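FOR IMMEDIATE RELEASE

Podden opens fall sign-ups for its fruit and vegetable box in Kurninport and Gevness

KURNINPORT, 27/09/2026 - Podden, the neighborhood produce box that has been carrying fruit and vegetables up and down the hill streets of Kurninport since its first summer, is opening its fall list today, and for the first time the list is open to households in Gevness as well. We have been hoping to write that sentence for a good long while, and we are very happy to be writing it at last.

The fall season runs for 11 weeks. Boxes come in two sizes, a small one meant for one or two people and a family one for a fuller table, and members can switch between the two whenever they like, as long as they let us know before the week's packing begins. There is no joining fee. Anyone who was a member in July keeps their place and does not need to sign up again (though if you have moved, please do tell us, because last fall we left a very nice box of pears on the wrong porch).

Why Gevness, and why now

For several years people have been driving over from Gevness to pick up a box from our Kurninport counter, sometimes for themselves and sometimes for half the street. We love seeing them, but it is a winding road and a long way to come for a bag of carrots. Over the summer we asked members what they would change about Podden, and a stop in Gevness was the answer that came back again and again, along with more plums, fewer turnips, and a plea from one family that we never send kohlrabi without a recipe.

So the Gevness stop begins with the first box of the season. Pickup will be in the front hall at Wallner, the garden supply store on the main road, whose staff have kindly cleared us a cool corner and a long set of shelves. Members may collect any time during store hours on box day. Wallner has also offered to take back empty boxes, which we fold, check over and use again for as long as they hold together.

In all, Podden packed 1,719 boxes during the summer season, our busiest so far, and the growers who supply us have planted with a larger fall in mind. We expect plenty of squash, apples, leeks, late beans and greens, with pears and quinces following when they are ready and not a day sooner.

Fruit for the whole table

A good part of this year's planning has gone into fruit. Members with children tell us that a bowl left out where small hands can reach it is emptied much faster than anything tucked away in a refrigerator drawer, and we are inclined to believe them. From this fall, every family box will come with a mixed fruit bag, and a separate fruit bag can be added to the small box. We keep the mix colorful on purpose, and we will tuck in a card with a few words on how to tell when each fruit is ripe, how to store it, and what to do with it if it gets a little ahead of you. 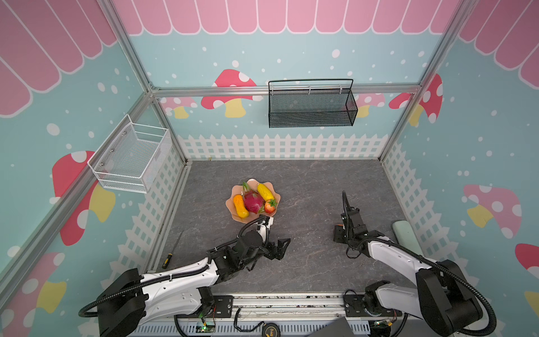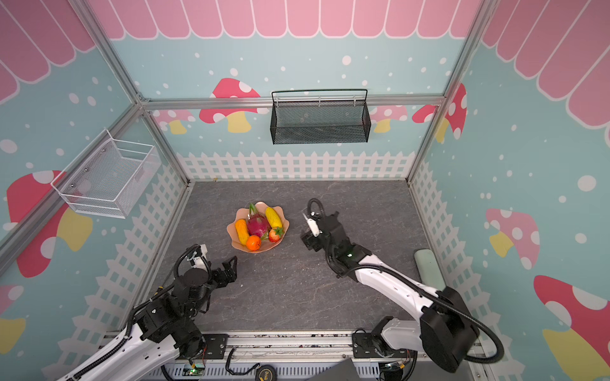 Fruit bowl with a scalloped edge, against painted mushrooms and a picket fence.
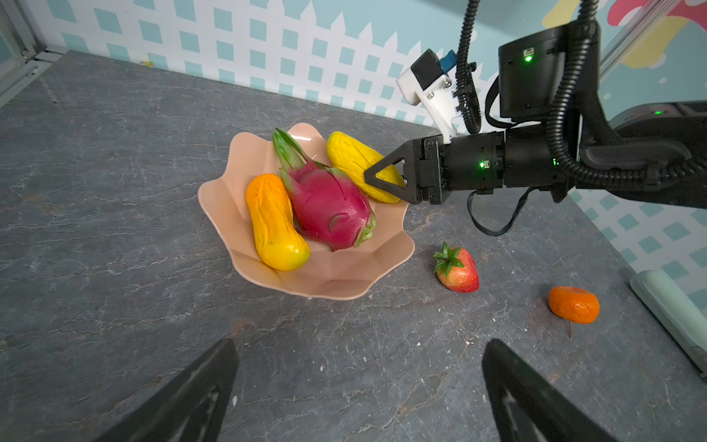 A closer look at the bowl, with a magenta-pink dragon fruit in the middle.

Cooking evenings return

Our cooking evenings come back this fall too, in the kitchen behind the Kurninport counter. They are easygoing affairs. We set out whatever is in that week's box, somebody puts a big pot on, and people chop and talk and go home with something warm in a jar. There is room for 30 at each evening and places are free to members, who may bring a guest. The first will be given over to soups, and a later one to squash in all its forms, including a squash cake that has won over some very firm doubters. Children are welcome at both, and we have aprons in small sizes.

How to sign up

Households in either town can join at the Podden counter in Kurninport or at the Wallner checkout in Gevness, where paper forms are kept beside the seed rack. The list stays open until the boxes are spoken for. Members who need to skip a week may do so at no charge, or may ask us to pass their box along to a neighbor who could use it.

About Podden

Podden is a produce box based in Kurninport. It buys from small farms and orchards nearby, packs by hand, and delivers to homes and pickup stops through the summer and fall.

Press questions are welcome at the Podden counter during opening hours. Growers interested in supplying the box next year are warmly invited to stop in as well, and to bring a sample if they have one.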